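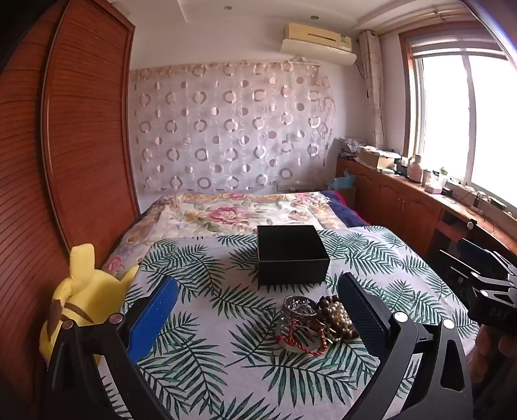 図1 ベッドの上の黒い箱と装身具

Candora 装身具記述データセット 説明書

1. 概要
本データセットは、家庭で保管されている装身具について、所有者または家族が日本語で書いた記述を収録したものである。収録件数は1,467件、文の総数は2,579文である。記述の対象は、指輪、首飾り、腕輪、耳飾り、ブローチ、帯留め、数珠その他の身に着ける小物であり、美術品としての評価を受けたものに限らない。

装身具に関する語彙は、業者の目録や鑑定書では一定の整理が進んでいるが、日常の持ち主がそれをどう呼び、どう説明するかについては、まとまった資料が少ない。たとえば同じ品が、ある家では「ネックレス」、別の家では「首飾り」、さらに別の家では単に「おばあさんの珠」と呼ばれる。本データセットは、このような呼称と記述の揺れを調べるための基礎資料として、Flemden 生活語彙資料室が編集し、2018年10月に第1版として公開した。

2. ファイル構成
配布物は次の4ファイルからなる。
records.tsv 記述本文および属性
sentences.tsv 文単位に分割した本文
terms.tsv 呼称の異表記一覧
CHANGES.txt 変更履歴
文字コードはすべてUTF-8、改行はLFである。先頭行は列名とする。

3. 項目
records.tsv は以下の9項目を持つ。
id 記述の識別番号。欠番を含む。
kind 品目の区分。編集者が付与した。
name_raw 記入者による呼称。原表記のまま。
name_norm 呼称の統一表記。
body 記述本文。
material_raw 記入者が述べた素材。真偽の確認はしていない。
acquired 入手の経緯。購入、贈与、相続、自作、不明のいずれか。
storage 保管場所についての自由記述。
note 編集者注。

material_raw の扱いには特に注意されたい。「べっこう」「珊瑚」「銀」等の記載は記入者の認識を示すものであり、品物の実際の素材を保証しない。素材に関する統計を公表する場合は、その旨を明記すること。

4. 収集方法
記述は、地域誌「Tirnach」の読者欄を通じて募集した。募集は6月に締め切り、郵送および電子メールで受け付けた。用紙には品目の例を挙げず、「身に着けるもので、家にしまってあるもの」とだけ記した。例示によって呼称が誘導されることを避けるためである。このため、眼鏡の鎖、懐中時計の紐、着物の飾り紐など、当初想定していなかった品目も集まった。これらは kind の値を「その他」として残してある。
一人の記入者が複数の品について書いた場合は、品ごとに別の記述とした。二つ以上の品を一続きの文章で扱い、分割すると意味が通らなくなるものは一件のまま収め、note に「複数品」と記した。

5. 表記の処理
本文は原則として原文どおりである。明らかな誤字も訂正していないが、判読できない文字は「〓」に置き換えた。旧字体と新字体の別は保存した。
name_norm は検索の便宜のために設けた項目であり、規範的な名称を示すものではない。「ブレスレット」「腕輪」「腕飾り」は「腕輪」に、「イヤリング」「ピアス」「耳飾り」は「耳飾り」に統一した。装着方法の違いを問題とする利用者は name_raw を参照すること。
珠を連ねた腕輪と数珠の区別は、本文に仏事への言及があるかどうかによった。言及がない場合は「腕輪」とした。この基準に対しては、編集の過程で異論もあった。次版で見直す可能性がある。

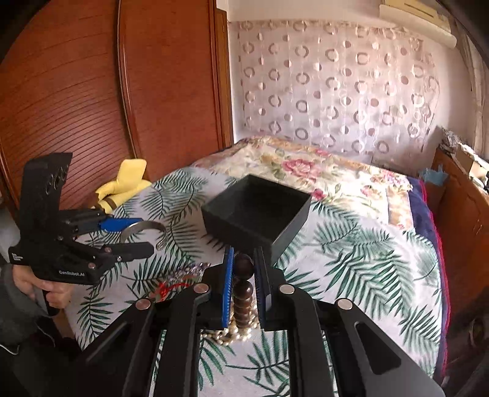
図2 濃い茶色のビーズを連ねたブレスレット

6. 個人情報の取扱い
本文中の人名、住所、学校名、勤務先名は記号に置き換えた。続柄を表す語(母、祖母、義姉など)は、記述の理解に欠かせないため残した。storage に含まれていた、住居の特定または防犯上の支障につながる記載は削除し、当該箇所に「(略)」を入れた。原票は資料室の書庫で保管し、外部への閲覧提供は行わない。

7. 既知の問題
記入者の年齢層は地域誌の読者層を反映しており、若年層の記述が不足している。また、相続した品に関する記述が多く、日用の安価な品は書かれにくい傾向がある。したがって、品目別の件数から家庭における所有の実態を推定することはできない。
terms.tsv には、片仮名表記の長音の有無のみが異なる組が一部重複して登録されている。集計の際は事前に統合されたい。
sentences.tsv の分割は句点を基準としており、句点を用いない記入者の本文は全体が一文として扱われている。該当する記述の note に「句点なし」と記載した。

8. 利用条件
研究および教育を目的とする利用は無償とする。本文の引用にあたっては、データセット名、版、および id を示すこと。本文の一部を商品の宣伝に用いること、置き換えた固有名を復元しようとすることは認めない。改変したものを再配布する場合は、改変の内容を記した文書を添付し、元のデータセットと異なる名称を用いること。

9. 関連資料
同室が編集した「Radebe 衣生活聞き書き集」は、衣服の手入れと保管に関する口述を収めたもので、本データセットと kind の一部を共有する。ただし id の体系は異なり、両者の間に対応関係はない。

10. 訂正の申出
誤りを発見した場合は、id と該当項目名を添えて、Flemden 生活語彙資料室あてに書面で連絡されたい。記入者本人からの削除の申出は随時受け付け、次の版で反映する。削除した id は再使用しない。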